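Tablecloth on a meeting room table, yes or no?

resow_desk
We have a small room with a glass wall and blinds. I put a green cloth over the table in September. A coworker wants it gone. Opinions?

Clurnus21
Gone. Cloth slides when you write on it, and you'll be washing it every 2 weeks.

plankfloor
Disagree. Ours has been on for 18 months. Clips under the edge fixed the sliding.

Clurnus21
Clips catch on your knees. A desk mat does the same job.

resow_desk
A mat won't hide the scratches on the top. They run the full length.

tapeandtwine
How far does it hang? Ours was too long and the chair casters kept rolling over it. I cut it and hemmed it.

resow_desk
Down the sides and over the front, but you can still see the legs.
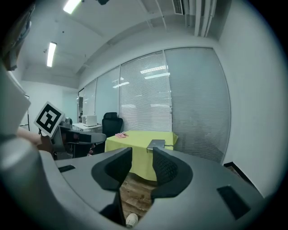
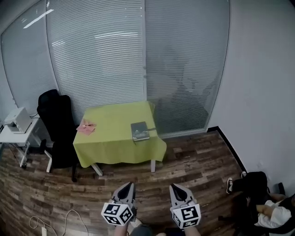 The green cloth on the table, chair to the left

plankfloor
Keep it. I'd tidy the cables first.

Clurnus21
Still no from me.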